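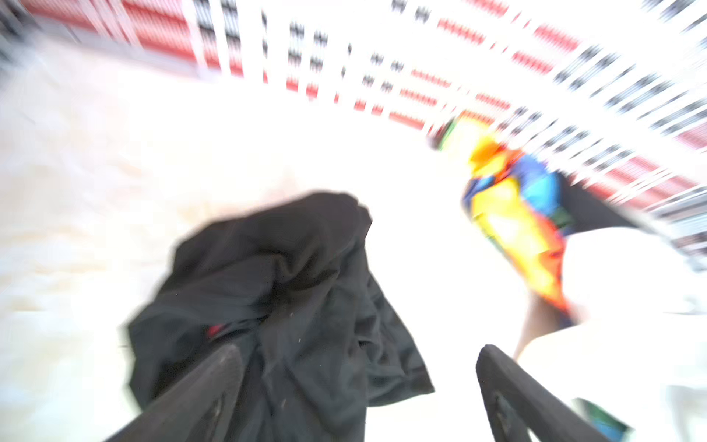
3. Collecting the Demonstrations

The aim of this part of the project was to gather examples of handling shop goods for the Sabbagh policy. Georges Farah wrote the recording software, and I did most of the sorting afterward. Our target was 3000 clips from the Tonthorpe store, taken from the wrist camera along with the finger positions.

We kept the tasks simple: pick an item, move it, hand it over, or put it back on the shelf. Clothing and printed packages were both on the item list. Cloth was the harder group to label. A black garment in folds has few clear edges, and two labelers often marked the grasp point in different places.

3.1 Sorting

Each clip was given one of three labels: keep, blurred, or discard. Fast turns of the wrist smear the shelves into streaks, and bright floors wash out to white. We first planned to delete all of these. After talking it over we kept them under the blurred label, so that training could be run with and without them.

Clips were cut to 10 seconds. Anything under two seconds was dropped. Where a person's hand was on the item, we added a contact tag by hand, as the Mident tool we used for labeling has no field for it.

3.2 Problems

The exposure setting was fixed at the start of each session and did not adjust near bright areas. In March we will repeat five of the sessions with a shorter exposure. File names from the first sessions also have to be changed to match the Ureck format before the sets can be merged.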